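1/ So the kitchen automation has reached my job too. I work at Mullalero, we make ready meals, and since April we've been planning a prep line run by two-armed robots. The software is from Udus – everything gets tried in simulation first.

2/ My old job was plating. My new job is sitting at a screen with coffee, watching two arms in a pretend kitchen with a red pepper and a blue-rimmed plate. I have become VERY invested in that pepper.

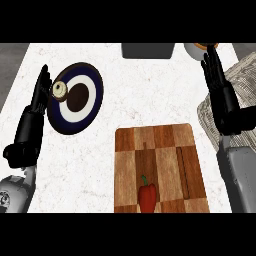

3/ What changes for us: 38 people on prep, and 5 of us got moved to "task review." We watch a run, mark where it went wrong, and write a note on how we'd have done it by hand. 352 notes from me so far!

4/ Best part is my wrists don't hurt anymore. Worst part is I miss the noise and the radio fights.

5/ Small things take the longest to explain. How do you hold a plate by the rim? I've done it for years and had to stand at my own sink to figure out what my thumb does.
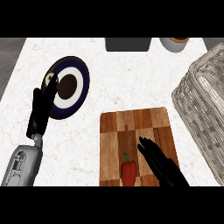

6/ Anyway, the night shift is asking what happens to their hours, and I don't have an answer. Management says nothing gets cut this year. I'd like that in writing – so would the other 50 people who signed the letter.

7/ Back to my pepper. More when we hear something.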